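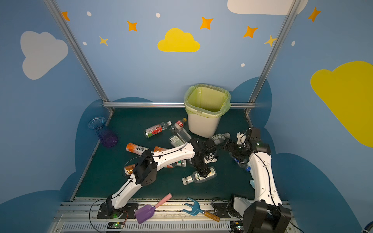

Thursday, July 26, 2018

I have been meaning to write about the thunderstorm for days now, and every time I sit down something comes up (laundry, mostly, and then the cat got into the flour). But the house is quiet this evening and I have a big glass of iced tea next to me, so let's go.

If you've been reading for a while you know I am a weather person. I don't mean I understand it. I mean I love it the way some people love baseball, with a notebook and a lot of feelings. My grandmother kept a rain diary in the kitchen drawer, right on top of the rubber bands, and I started mine when I was 11 because I wanted to be like her. I still use the same kind of little lined book she did, and I still forget to write in it whenever anything truly exciting is going on, because I'm standing at the window with my mouth open.

Anyway, the storm! We had rented the same cabin out at Govunora that we had back in May, the one with the long porch and the terrible mattress. All afternoon it was sticky and still, and the clouds over the lake kept piling up higher and higher, white on top and a sort of bruised purple underneath. I dragged a kitchen chair outside and told everybody I'd be in to help with supper in a minute. Reader, I was not in to help with supper.

It came in a little after seven. First the wind, which took somebody's towel clean off the line and up into a pine tree (it may be there still), and then rain so loud we had to shout at each other across the porch. The power went out and stayed out for four hours. We ate cold beans and peaches by flashlight and played cards very badly, and I can't remember the last time I laughed that much.

But what I really wanted to tell you about was afterward. I woke up sometime past midnight – the mattress again – and went out in my socks, and the whole sky had cleared. We get maybe a dozen stars at home on a good night, what with the gas station and the ball field. Out there it was just thick with them, all the way down to the trees. I stood there until my socks were soaked through and then I went and woke my sister up, and she was only a little bit mad.

I did finally fill in the rain diary on the drive home, by the way. It says "Big storm. Lost towel. Stars." My grandmother would have put down the inches.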